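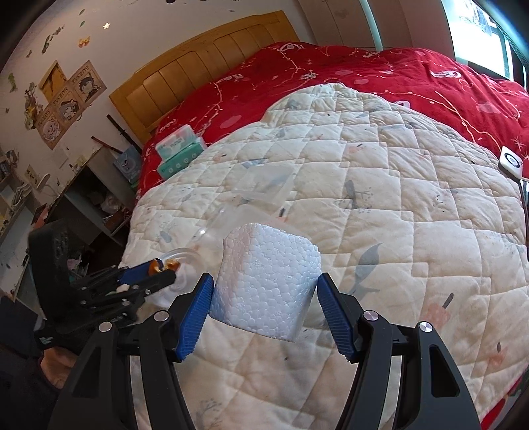
Gertraud Stöckli

Most people meet expanded polystyrene when they open a box with a fridge or a television in it. They pull out the corner pieces, sweep up the beads that come off on the carpet and wonder which bin to use. In Cadivville the answer used to be the general rubbish, and for most of the country it still is.

The material begins as small hard beads, not much bigger than sugar grains. Steam makes them swell to many times their size. They are left to rest, then poured into a mould and steamed again until they press against each other and stick. If you snap a block by hand you can see the separate beads along the break. Nearly all of what you are holding is air.

That is why it is good at its job, and also why it is such a nuisance afterwards. A lorry full of used packaging weighs very little, and the driver and the diesel cost the same as they would for a load of scrap iron. Merchants who buy plastic pay by the tonne.

Valentin Plattner has run the Woltano depot on the edge of Cadivville for ten years. He took on polystyrene after a furniture shop asked him to clear its yard.

"I filled the van three times that morning and when I weighed it all I thought the scales were broken," he says.

His solution stands at the back of the building, behind the cardboard baler. It is a compactor, bought second-hand, with a hopper at the top and a screw inside that crushes the foam and forces the air out. What comes out at the other end is a dense white bar, which his staff break into lengths and stack on pallets. The machine is loud and has to be fed steadily. On a windy day they keep the big door shut.

Before anything goes in it has to be sorted. Tape, labels and cardboard come off by hand. Fish boxes are turned away because of the smell and the scraps left inside them. Foam from building sites goes in a separate cage, as older insulation boards may contain flame retardants that cannot be mixed with the rest. Soft, bendy foam is usually a different plastic altogether. Plattner's test is to press it with a thumb and then try to snap it. If it bends and springs back, he doesn't want it.

The pallets go to Kravchuk, a family firm that melts the bars and cuts the plastic into pellets. Some of these end up as picture frames and coat hangers, and some as skirting board. Very little becomes packaging again, though the firm says it has been asked.

Money is the weak point. The price of pellets follows the price of new plastic, and when that falls the depot earns less than it pays in wages for the sorting. Last winter Plattner stopped collections from small shops for a while. He now charges them 3 euros a sack, with householders still free to bring theirs to the gate. A few shops left. Most stayed.

Some makers have moved to moulded pulp, the grey stuff egg boxes are made of. It can go in with the paper and people like it. It is heavier, and it needs more thickness to protect the same object, so it suits a pair of headphones better than a washing machine. Starch foam is another choice, but it softens in the wet.

At the Woltano gate the polystyrene cage is open on Tuesdays and Saturdays. Plattner asks people to bring their foam dry, in whole pieces, with the tape already off.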